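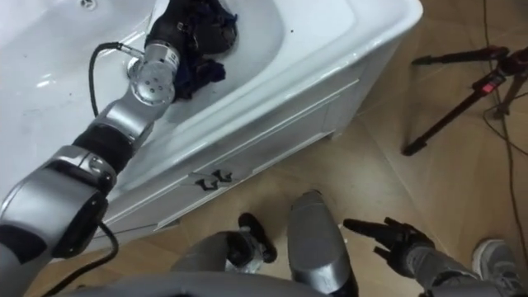

Who can take part in the home bathing habits study?

Adults 18 and over who have a bathtub at home and use it at least once a week can apply.

Bimetness is looking for people in the Sugden area to keep a bathing diary for five weeks this October. We want to know when people choose a bath over a shower, how long they stay in, and how they sleep afterward. An earlier round of the study collected 1631 diary entries, mostly from people living alone. This time we would especially like to hear from couples, parents of young children, and people who work nights.

What you will do

Fill in a short form after each bath, on paper or on your phone. Note your bedtime and the time you got up. Come to our office on Dratness Street twice, once at the start and once at the end. Each visit takes under an hour. Parking is free behind the building.

You do not need to change your routine or buy anything. Please don't apply if a doctor has told you to avoid hot baths, or if you plan to move or remodel your bathroom before the study ends.

Payment

You will get a Zendance gift card at each visit. If you miss the second visit you keep the first card.

How to apply

Pick up a form at the front desk or ask us to mail you one. Write study number 2684 at the top and return it by 24th June. We will contact everyone who applies, including those we can't place. Diaries are stored without names, and you may drop out at any time.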